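Rule 18

Humaira read rule 18 aloud to the new operator: "No hand on the board while the arm has power."

"Even for one block?" Danish asked.

"Even for that. Colour is no excuse."

He wrote it in his notebook, under the rule about the stop button. His mother had worked 20 years at the Skernov mill, and she would have liked this rule.
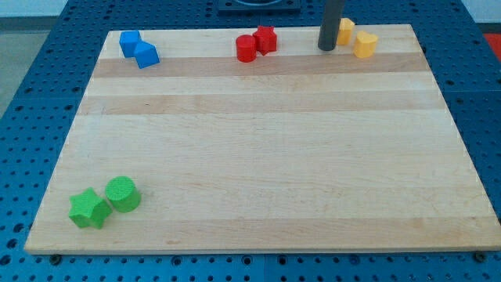 "And if it makes a mistake?" he asked.

"Then you press stop, and you write it down."

He put both hands in his pockets and waited.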